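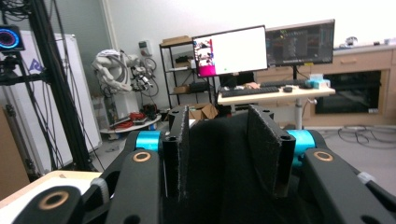
手持ちグリッパで教示データを取る手順

最終更新日:2023年4月8日

両手に手持ちグリッパを持ち、人が作業をやって見せてロボットに覚えさせるときの手順をまとめる。対象は Fulard の両手セットで、収録ソフトは Sillow を使う。作業を始める前に、指の状態を確認しておく。左右の黒い指は内側がフェルト状の面になっていて、ここに糸くずが付くと滑り方が変わる。粘着ローラーで軽く取り、水拭きはしない。指の後ろにある水色の関節部品は、手で開閉して引っかかりがないか確かめる。リンクのブッシュにがたつきがあれば、その日は使わずに予備と交換する。

1. 机の準備

天板の上を片付け、扱う物だけを置く。多少の擦れや汚れはそのままでよいが、粘着物は取り除く。椅子の高さは、肘が天板より少し上に来るように合わせる。収録中に椅子を動かすと手元の高さが変わるので、決めたら固定する。

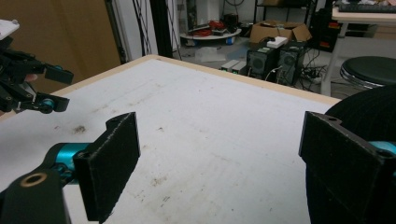 図2 天板の上で両手のグリッパを構えたところ

2. 原点合わせ

Sillow を起動し、左右のグリッパが両方とも接続済みになっていることを確認する。次に両手を天板の上で静止させ、「原点」を押す。2秒間動かさずに待つ。表示が緑になれば完了。黄色のままのときは、ケーブルが手首に巻き付いていないかを見てから、もう一度やり直す。

続けて指を全開、全閉の順に動かす。開度の値が毎回同じところに戻らない場合は、設定画面の「指の校正」を先に済ませる。
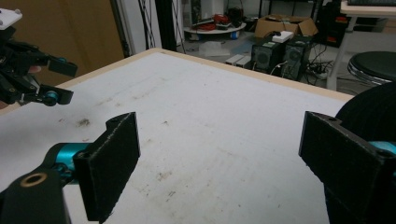
校正値はグリッパごとに保存される。左右を取り違えて登録すると、再生時に開閉が入れ替わるので注意する。11月以前の版で保存した校正ファイルは読み込めない。

3. 動作の収録

課題は Backlund の標準課題から選ぶ。初めてなら「帽子を台に掛ける」がやりやすい。帽子と輪の形の木の台を天板に置き、毎回少しずつ位置と向きを変える。

・録画開始から一呼吸おいて動き始める。
・つばの端を挟んで持ち上げる。布を深く挟みすぎると離すときに引きずる。
・台の真上で一度止め、ゆっくり下ろす。
・指を全開にしてから手を引く。
・最後は両手を開始位置に戻し、録画を止める。

1本の長さは12秒を目安にする。途中で落とした場合は拾い直さず、その回は破棄して次に進む。最初の課題では42本そろえば学習に回せる。
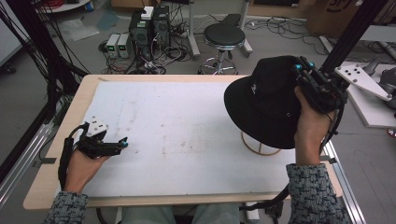 4. 確認と書き出し

収録した分を倍速で見直し、開始と終了の姿勢がそろっていないものに除外の印を付ける。片方のグリッパの軌跡が途切れているものも除外する。確認が済んだら Rurnska 形式で書き出す。書き出し中にエラー741が出たときは、保存先の空き容量が足りない。不要な一時ファイルを消して再実行する。

お問い合わせ | 利用条件 | ページの先頭へ戻る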